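# Paying by the line for an obituary: is anyone still doing this?

**harrow_lane** wrote: 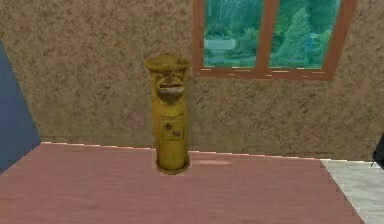 My aunt died in November and I got the job of writing her notice. The paper quoted me $547 for one day in print, no photo, and the online version thrown in "free." I asked what it would cost to leave out the middle names and the list of cousins and got it down to $515, so apparently four cousins are worth $32. I'm not convinced any of this is worth it. Half the people she knew would find out from a card in the mail, the kind you drop through the slot of a round old post box like that yellow one with the domed cap, and the other half already heard by phone. The funeral home says "everyone does a print notice." Do they? Or does everyone just get told that in the first hour, when they aren't going to argue?

---

**Tegan Pomare** wrote:

Sorry about your aunt.

I did both for my father last year, print and the funeral home's page. The print one is what people cut out. I had three of his old coworkers turn up at the service with the clipping in a jacket pocket, and none of them owned a computer as far as I know. Would they have come without it? Maybe. One of them told me he reads that page every morning before the sports.

I'd pay it again, but I'd write it shorter.

---

**millpond44** wrote:

> "everyone does a print notice"

The funeral home places it for you and adds a handling fee. Ask to see the paper's own invoice. Ours had a line called "composition," and I had composed every word of it myself at the kitchen table.

---

**harrow_lane** wrote:

There is a handling fee. It was on page 2 under "cash advances." I had read that as flowers.

Tegan, fair point about the clipping. My aunt's crowd is mostly out of state though. She moved here at 70 and I doubt ten people in this county would know the name.

---

**Noémi Medve** wrote:

Then why print it here at all? Put it in the paper where she lived before. Small weeklies are often much cheaper, and some still run a short death notice (name, age, town, service time) for nothing. Call and ask for the death notice, since "obituary" gets you sent to the advertising desk.

I've typed these up for my church for years and the same thing happens every time. The family brings me 900 words. Every job, every dog, the bowling average. It's lovely and it belongs in the program at the service, where it costs a few sheets of paper. The paper needs who, when, where, and who is left.

---

**duffel** wrote:

Hard disagree with leaving out the dog and the bowling average. I do family history and those are the ONLY lines that tell me anything. "Beloved by all who knew her" is no use to me. "Bowled Thursdays with the cannery girls" gave me my great-grandmother's employer, her friends and the reason she never moved back.

Print also lasts. The library has our paper on film going back generations. Where will the funeral home's web page be in twenty years?

---

**millpond44** wrote:

Where will the paper be in twenty years? Ours folded. The film stops the year they sold the building, and what's left is whatever somebody clipped.

---

**duffel** wrote:

Right, and the clippings exist because it was printed.

---

**harrow_lane** wrote:

Since web pages came up. The funeral home also wants to sell me a "forever memorial" through an outfit called Valemano. Candles you light for a fee, a guest book, a tree planted somewhere. The salesman couldn't tell me where the tree goes. He said "a forest in need." I asked which one and he said he'd get back to me.

Has anyone here used them and gone back to look a few years later?

---

**Tegan Pomare** wrote:

Not Valemano. We had Reseck, through Dad's funeral home. The page is still up. What I don't love is that the flower ads sit right over his picture, and every year near the date I get an email telling me to "celebrate his journey." I've unsubscribed twice.

The guest book was good, I'll say that for it. A woman he taught to drive a forklift wrote two paragraphs. I copied them out by hand in case the page goes.

---

**Noémi Medve** wrote:

Copy everything, everybody. Reseck changed something when they redid the site and a family at our church lost all the messages from the first week. They wrote in and got a form letter back. I'm not saying it was done on purpose. I'm saying "forever" in that business seems to mean until the next redesign.

---

**pat_in_waaka** wrote:

I'm going to be the odd one out and defend the funeral homes a little. I worked the front office at one in Waaka until I retired. We didn't make much on the notice. What we got for it was phone calls at six in the morning because a grandson's name was spelled wrong. The fee paid for somebody to sit and proofread with a family that couldn't see straight.

Was it always spelled out well on the bill? No. But you can say no to it. Call the paper yourself. They'll want to confirm the death with the funeral home, and after that they'll take your text and your card.

---

**millpond44** wrote:

Did anyone in your office ever say that out loud to a family? "You can call the paper yourself"?

---

**pat_in_waaka** wrote:

If they asked.

---

**millpond44** wrote:

That's my whole complaint.

---

**harrow_lane** wrote:

Pat, I appreciate the straight answer. I called the paper this afternoon. Same text, $515 became $460 without the funeral home in the middle. Still a lot for a column that runs next to tire ads.

Then I took Noémi's advice and called the weekly back in Priltetti, where she lived for forty years. Print run of 2,000. The woman who answered remembered her! She said to send whatever I had and she'd fit it in, and a picture too. I asked what it cost and she said there'd be a small charge if it went over a half column. I'm waiting to see what "small" means.

---

**duffel** wrote:

Put the maiden name in. Please. And her parents' names and the town she was born in. You'd be amazed how many leave off the mother entirely.

---

**Noémi Medve** wrote:

Careful there. Full date of birth, mother's maiden name and home town in one paragraph is a gift to anyone who wants to open a credit card. It happened to a man in our parish three weeks after he was buried. I put the year of birth only, and I never put the street. Don't print the service time together with the home address either. An empty house is an empty house.

---

**duffel** wrote:

Parents' names are in public records anyway. I really think this gets overblown. Report the death to the credit bureaus and print the names.

---

**Noémi Medve** wrote:

You can do both, but the family usually hasn't called anybody by the time the notice runs. We won't agree on this one.

---

**Tegan Pomare** wrote:

We used the birth year and his parents' first names. Nothing bad came of it, for what one family's luck is worth.

How long did yours end up, harrow_lane?

---

**harrow_lane** wrote:

One hundred and ninety words. I kept the maiden name and dropped the day she was born. "Passed away peacefully" is out, because she was furious about the whole thing and told the nurse so. It says "died at home." My cousin wants "surrounded by her loving family" put back. There were two of us and one was asleep in the chair.

No print notice in the county paper. Cards to everyone in her address book, and the weekly gets the long version. I said no to Valemano. The salesman did call back, by the way. He still doesn't know where the tree is.

---

**pat_in_waaka** wrote:

Leave it at "died at home." Your cousin will come around or she won't. And have someone who isn't you read the names before you send it in.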